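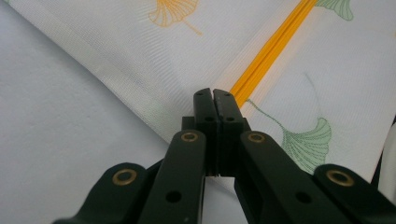 Forum > Student Builds > Geltville Robotics Club

Gripper slipping at the fold -- pad question

ginkgo_bench
We have the hand-held gripper closing on cloth now, pads coming together right at the folded edge. Thin cotton is fine. The leaf print fabric is harder near the yellow strip, where it gets thick. We have 400 grasps logged toward the June meet and most of the misses are at that strip. Should we change the pads or the way we approach?

trarkura_tom
Pads. Yours look rounded only at the top corners. Glue on some thin rubber and try again. You already have two holes near the tip of each one, so you could bolt a cover on and skip the glue.

B. Hennessy
I disagree. Rubber drags the top layer and you end up with a wrinkle in place of a fold. Come in square to the edge first. Ours at Geraghty went from bad to usable with that and no new parts.

trarkura_tom
Ours was worse until we added rubber. Different cloth though.

ginkgo_bench
What about slop in the linkage? We put brass bushings in it and I still feel some play when the pads meet.

B. Hennessy
Check that before anything else. Hold one pad still and wiggle the other. If it moves, your log is mixing two problems.

ginkgo_bench
OK. Bushings first, then 12 grasps each way, square and slanted. Rubber after that. Will post the numbers.

Prev | Next | Reply | Back to Student Builds

Comments (2)

Úna Duggan: Please post the misses too -- my class is starting on cloth and we only ever find the good runs.

fakeck1629: Still with Tom on the rubber.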